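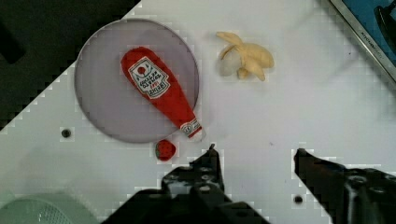 Clalumen Play Dinner Set, reviewed after four months

I bought the Clalumen set in March for my daughter, who was 2 at the time and had lost interest in her wooden vegetables. I wanted soft food that could be thrown without denting the floor, and plates that would hold up to being stood on.

The box has 68 pieces, which sounds like more than it is. A lot of those are peas and fries. The larger plush items are the good part. The stitching is tight, the stuffing has stayed put, and I haven't found any loose threads on the ones that get used every day. The burger comes apart in layers and goes back together without Velcro, so it doesn't pick up hair.

The plates are fine. They are light and they stack, but they scratch easily and you will see the marks within a week. We have run ours through the top rack with no warping. The cups are worse. One split down the side in the first month, and I stopped giving her the others.

Washing takes some planning. The tag says cold water and a mesh bag. I did that and everything came out in shape, but the thicker pieces needed a day and a half to dry. My neighbor Soon-im Moon put hers in the dryer on low and the bun came out lumpy, so I would stick to the rack.

Storage is the main complaint. The box is thin cardboard and tore at the corners right away. A zippered bag would have cost them very little. We use a Yoon canvas bin now, and it holds everything with room to spare.

I also looked at the Nemavton set, which has fewer pieces and better cups, and the one from Sarko, which is all hard plastic and loud. If your child mostly wants to serve drinks, get the Nemavton. For pretend cooking, the Clalumen is the one I would buy again – just plan on replacing the cups.

Four stars. Customer service answered my email about the split cup in two days and offered a partial refund, which I took.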